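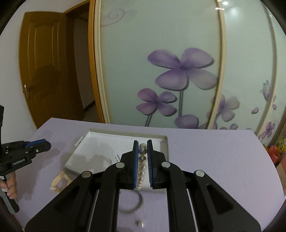 Pemamham reading prize: the shortlist, and how to borrow it

Print this item | E-mail this item

26 May 2026

The Pemamham Prize shortlist came out this morning, and the Tonville library already has five of the six novels on the shelf. The sixth, Halyna Kravchuk's The Salt Clerk, has been held up at the printer and won't reach us until early September. You can put a hold on it now, and your place in line is kept even though the catalog still says "on order."

This was a bigger year than usual for the prize. Publishers sent in 1307 titles, and the judges cut that to a longlist in March. Most of the books many of our members were hoping for made it through. The one that didn't is Pichit Thaweesak's Ferry Weather, which had the longest wait list of anything we bought last winter. It is still worth reading, and the wait is now down to a week or two.

For those who go by length, the shortest book on the list is Plevton, a village story told in letters, and you could finish it in an evening. The longest is Setiawan, which runs to 900 pages in hardcover and covers four generations of a family of boat builders. The large print edition comes in two volumes. Please check that you have both before you leave the desk, as they are cataloged separately and volume two tends to wander off on its own.

Audiobooks are a mixed picture. Plevton and The Salt Clerk will both have audio editions, with The Salt Clerk's coming out the same week as the print book. Setiawan is available now and has three readers, one for each of the main narrators. The middle section is slow going on audio – there is a long chapter made up almost entirely of shipping ledgers – but the last third makes up for it. We have not been able to find audio for the other three.

The book group will read Plevton first and then Setiawan, taking the long one over two meetings. We'll stop at the end of part three for the first of those, so anyone who has read ahead is asked to keep it to themselves. There are 15 copies of each set aside behind the desk for group members. Ask for them by name, because they don't show up as available in the catalog.

Readers can vote too. The readers' choice award is separate from the judges' decision, and last year the two went to different books. Paper ballots are at the front desk and at the branch on the hill. You may vote for one book only, and you don't need a library card. The prize office wants at least 100 ballots from each town before it will count them, and we fell short last time, so please take a minute to fill one in. The winner receives $2000, and the readers' choice winner gets a smaller award and a reprint with the prize sticker on the cover.

Print this item | E-mail this item

Recent items
Summer hours at both branches
Large print: what's new on the shelf
Renewing interlibrary loans by phone
Book group notes: the spring short stories
Returned without a cover: how to report damaged books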